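Keeping Comics and Trade Paperbacks in Good Shape at Home

My collection is now 484 single issues and one full shelf of trade paperbacks, and I learned most of these things by making mistakes first. I hope they are useful for other readers who live in a small apartment.

Bags and boards. Change the plastic bags every 5 years. When a bag feels wavy or a little sticky, change it sooner. The shiny side of the board goes against the back cover of the comic.

Boxes. Store the issues standing, never lying in a high stack. The box should be full enough that the comics do not lean, but you must still be able to put your hand between them. I use the short Skilutent boxes. A long box is too heavy for me to lift from the closet.

Paperbacks. The glue in the spine does not like heat. Keep the shelf away from the radiator and from the window. For a new thick book, open a few pages from the front, then a few from the back, and continue until you come to the middle. My copy of Guerra has 22 chapters and the spine has still no crease.

Price stickers. Warm the sticker with a hair dryer on low for a few seconds and pull slowly from one corner. Do not use oil on a matte cover, it leaves a dark spot.

Dust. A soft makeup brush is good for the top edges. For the shelf itself, take a dry cotton cloth. Old T-shirts are very good for this, cut in squares and washed one time without softener.
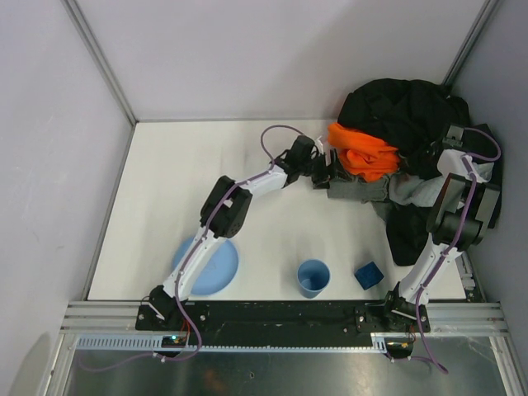 Gray cloth and a pile of clothing.

Smell. If a used book smells of basement, put it in a closed box with an open cup of baking soda. Leave it there all January if necessary. The soda must not touch the paper.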